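Subject: Re: [flaritthorpe-screen] Next season's films, and the biography nights
Date: Sun 4 October

Hi all,

Sorry for the slow reply, I've been away up the coast and the reception at Zoninness is hopeless unless you stand on the jetty. I did read everything though, and I have opinions!

> I'd like us to go back to showing one actor's work over a whole term,
> in the order it was made. We tried it with the directors and I thought
> it dragged a bit by the end, so maybe four films is too many. Could
> people say what they'd sit through? Also, do we want to keep the
> printed notes? They cost us $42 last time and half of them were left
> on the chairs.

Yes to the one actor idea, and yes to doing it in order. I loved seeing how people change. My favourite thing last year was that awful little police drama from early on, where our leading man had about six lines and a moustache, and then a month later there he was carrying an entire picture on his own. You don't get that if you only show the famous ones.

I'd say 3 films, not four. The fourth was always the one where I'd be looking at the clock, and the car park gets locked at half past ten whether we're finished or not.

Could we pick a character actor this time? Somebody who's turned up in everything and never had their name above the title. I've just finished a big fat biography of one (library copy, going back on Tuesday, so put your hold on now if you want it) and the chapters on touring theatre were miles better than the Hollywood ones. She spent years playing country halls for next to nothing, sleeping on the bus, doing the mending for the whole company. The film career only takes up the last third. I'll bring my scribbles along if anyone's interested in her, but I don't want to push it if there's another favourite.

On the notes, I'd keep them but shorter. One sheet, both sides. I'm one of the people who takes them home and I have the lot in a folder going back to the first season. The long ones with the full filmography in tiny grey type I've never got through. Just tell me who's in it, when it was made and what they did next. I can do the typing for February if somebody else checks my dates, as I had one poor woman born after her own first film.

The Krasniqi room is fine by me for the season. It holds almost 200, so we'll rattle a bit, but the sound is so much better than at Grirnik, where you get the squash courts coming through the wall in all the quiet scenes. I make it 36 replies so far in favour of Thursdays, going by the thread, and I can live with Thursdays. Please can we start at seven sharp and do the talk afterwards? People who have to catch the bus can then slip out without climbing over everyone.

And one more vote for subtitles on, every film, even the English ones. My hearing's not what it was and there was a lot of mumbling in that last western.

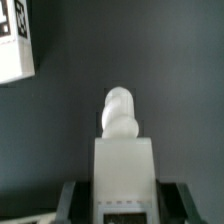 Oh, and I've still got the spare extension lead and the box of programs from the winter season in my hall cupboard. I can drop them off whenever the room's open, just let me know which door.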